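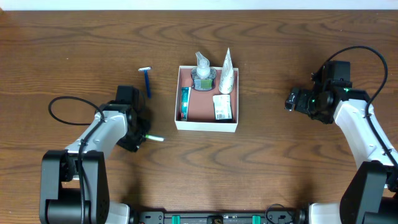 Bench entry, June 5, 2020
Fletel two-arm kit, evaluation unit from Clitmont

Task for this block is kitting: toiletries into an open white box with low walls. Mixed shapes on purpose - pump bottle, upright tube, slim carton, small packet, razor. The Fletel sheet lists "small consumer goods" and gives no shape limits, so I am setting my own.

Settings as delivered except grip force, dropped to 25 percent for the cartons. Full force dents them. Arm speed stays at 600 in the vendor's units, which the manual does not define. Asked Clitmont in April, no answer on file.

Cable loops on both arms stand high and wide. Check clearance before we put anything tall on the bench. Oprea's clips would probably hold them closer to the links.

Wrist camera: exposure is on auto and the bright side of the table washes out. Clear plastic is the hard case. From straight overhead the white cap is the only part of the bottle with decent contrast, and the body picks up the wood grain behind it. Glare between the fingers is strong enough to hide the grain. Try fixed exposure and a matte mat.

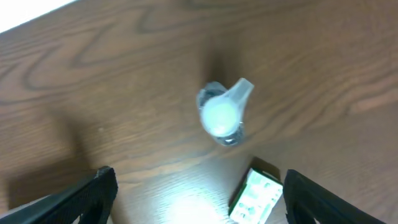 Lesego Radebe asks whether we should score clear bottles separately, as the Stullcombe quote is priced on 1,000 picks with no split by material. Agreed. Plan is 100 picks on clear items, logged apart, same grip force.

Open: mat size, definition of speed units, spare finger pads.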